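Tistusar Hard Wax Oil for Dining Tables
By Florkero

Satin or matt, in two tin sizes
For indoor wooden tables, worktops, benches and shelves

If you eat at your table every day, you already know what it has to put up with. Hot plates, spilt juice, elbows, homework, the odd fork dragged across it by someone who was told not to. Tistusar is the finish we make for tables like that, and we are very fond of it. It soaks into the wood, sets hard, and leaves a surface you can lay for supper without a second thought.

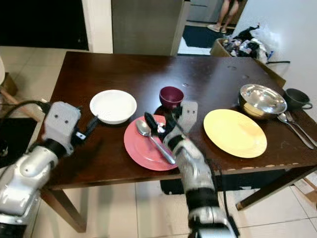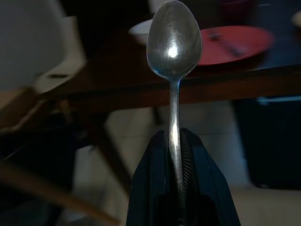
We started making it because we were tired of varnish. Varnish looks lovely for a year or two, and then it chips beside somebody's chair, water creeps in under the edge and you get that milky patch which no amount of rubbing will shift. The only cure is to take the whole top back to bare wood. With an oil that has wax in it you can mend the one bad spot on a Sunday afternoon and carry on using the rest, and the mended part blends in so well that a week later you'll have trouble finding it!

What it is

Tistusar is a blend of plant oils and two hard waxes, thinned just enough to brush or wipe on. The oil goes down into the grain and the wax stays near the top. It dries clear with a little warmth to it, so pale woods turn a touch honeyed and dark woods get deeper. If you have ever wiped a dry table with a damp cloth and liked the colour it went, that is very close to what you'll see once the oil has dried.

It comes in satin and matt. Satin has a soft glow when the light comes in low from a window. Matt is very flat and quiet, and suits older tables with a bit of history in them. We don't make a gloss. People ask every few months and we did try one, but it showed every fingermark and we couldn't love it.

Which woods it likes

Oak, ash, beech, walnut, cherry, elm, sycamore and pine all take it well. Pine drinks a lot in the first coat, so buy a bit more than you think you need. Beech can go blotchy if it hasn't been sanded evenly, and a little extra time with the sandpaper pays you back many times over.

Oily woods such as teak and iroko are slower to dry. Wipe the bare wood with white spirit first, let it air off, and then put on a much thinner coat than you would on oak. Leave it twice as long before the next one.

Stained wood is fine so long as the stain is completely dry. Test somewhere out of sight, as a few stains will lift a little on the cloth. Painted, lacquered and varnished tops need stripping first. The oil has to reach the wood, and if it can't it will simply sit there being sticky.

Getting the table ready

Clear the top and wash it with warm water and a drop of washing-up liquid. Years of polish spray can leave a film you can't see, and washing twice is no bad thing. Let it dry overnight.

Sand with the grain. Start at 80 grit if there are deep marks, or 120 if the top is in fair shape, and finish at 150 or 180. Please don't go finer than that. It feels wonderful under the hand, but the surface closes up and won't take enough oil.

Dust is the great enemy — vacuum first, then go over everything with a cloth barely dampened with white spirit. Do the floor as well, and keep the cat out.

Rings and dark marks need a word of their own. White rings are usually in the old finish and go when you sand. Black ones are in the wood itself, often where something made of iron has stood in the damp, and they go deep. You can treat them with oxalic acid crystals (follow the packet, wear gloves, rinse well), or you can leave them be. We rather like a table with a few black marks.

Putting it on

Stir the tin well, right down to the bottom, and don't shake it. Shaking fills it with tiny bubbles and they end up on your table. The waxes settle while the tin is on the shelf, and if you skip the stirring you'll get all oil from the top half and something like porridge from the rest.

Use a stiff, short-haired brush, a lint-free cloth or a white nylon pad. Put on a thin coat and work it along the grain. When you think it's thin enough, spread it further. Wait ten minutes, then wipe off anything still sitting wet on the surface with a clean cloth. The top should look damp, with no puddles and no shiny streaks.

Leave it overnight with a window open a crack. Next day, rub very lightly with a grey pad, dust off and put on the second coat in the same way. Two coats are plenty for most tables. Three is worth it for a big family, or for the end of the table where the cooking gets dished up.

Do the underside too! One coat will do there. Wood takes in and gives off moisture through both faces, and a top sealed on one side only is much more likely to cup.

Drying, and when you can eat off it

Dry to the touch: 8 hours in a warm room
Between coats: overnight
Light use: 2 days after the last coat
Wet cloths, hot dishes and tablecloths: wait 8 days

The last of those is the one that catches people out. The oil feels dry long before it has set all the way through, and a plastic tablecloth put on too early will leave its pattern behind. Let it have its air. Cold rooms slow everything down, and below twelve degrees we'd put the job off until the weather turns.

Looking after it

Day to day, a damp cloth and a dry one after it. Skip the spray polishes with silicone in them, which make the surface slippery and stop any new oil going in later. Scouring creams and green pads are too harsh and will dull the satin in no time.

Wipe up red wine, beetroot, turmeric and strong coffee when you see them. Tistusar stands up to all four for a good while, though turmeric will win in the end if it's left till morning.

Mats are sensible under anything straight from the oven. A warm plate is no trouble at all. Bowls with rough, unglazed bases are a far bigger cause of scratches than cutlery, and a few minutes with fine sandpaper on the foot of the bowl cures it for good.

When the top starts to look dry, usually in front of the chairs that get most use, wash it, let it dry and wipe on a very thin coat. Rub it off after ten minutes. That's the whole job. Many of our customers do it once a year in September, before the heating goes on, and it's a lovely thing to have done before the dark evenings.

For smaller everyday care we make Kingi, a soft wax balm in a flat tin. It puts the feel back into a surface between proper oilings, and it's very good on wooden trays, bread bins and drawer runners. It isn't a finish in its own right, so use it over Tistusar and not instead of it.

The tins

Small tin, 375 ml. Enough for two coats on a table for four, with some left for touching up.
Large tin, 1 litre. Enough for a long table, the benches and a shelf or two.

Both have a screw lid in place of the old lever lid. We changed over in March 2020 after one too many letters from people who had bent a good screwdriver. Close it tightly, keep it upright and somewhere frost-free, and an opened tin will last a couple of years. If a skin forms, cut round it and lift it out in one piece. What's underneath is usually fine, but strain it through an old pair of tights before you use it.

Everything is mixed and filled at our workshop in Urkness, in small batches. The batch number is on the base of the tin. Colour can vary very slightly from one batch to the next, so for a really large top buy all you need together, or pour the tins into one clean pail and stir.

Safety

Oily cloths can heat up and catch fire by themselves. This is true of all drying oils and it is not a thing to be casual about. Spread used cloths flat outdoors until they are stiff, or soak them in water and put them in a lidded metal bin. Never leave them screwed up in a corner or in a bag in the shed.

Open a window while you work and for the rest of the day. Wear gloves if your skin is sensitive. Keep the tin away from children and flames, and don't pour leftovers down the drain. Brushes clean up in white spirit, followed by warm soapy water.

A few things we're often asked

Will it go over my old oil? Yes, in nearly every case, once the top has been washed and lightly sanded. If the old finish was a wax polish, get as much of it off as you can with white spirit and plenty of clean cloths.

Does it smell? A bit, for a day or two. It's a nutty sort of smell and most of us have come to like it.

Can I use it outside? No. Rain and strong sun are too much for it.

Can I use it on a wooden floor? You can, though it was made with tables in mind, and a busy hallway will wear through it faster than we'd like.

Can I tint it? Not with water-based colours. Oil-based tints mix in well. Do a test piece and let it dry fully before you make up your mind, because the wet colour is always darker.

If your question isn't covered, write to the workshop and tell us the kind of wood, the size of the top and what was on it before. We love seeing old tables too, so do send a photograph if you have one.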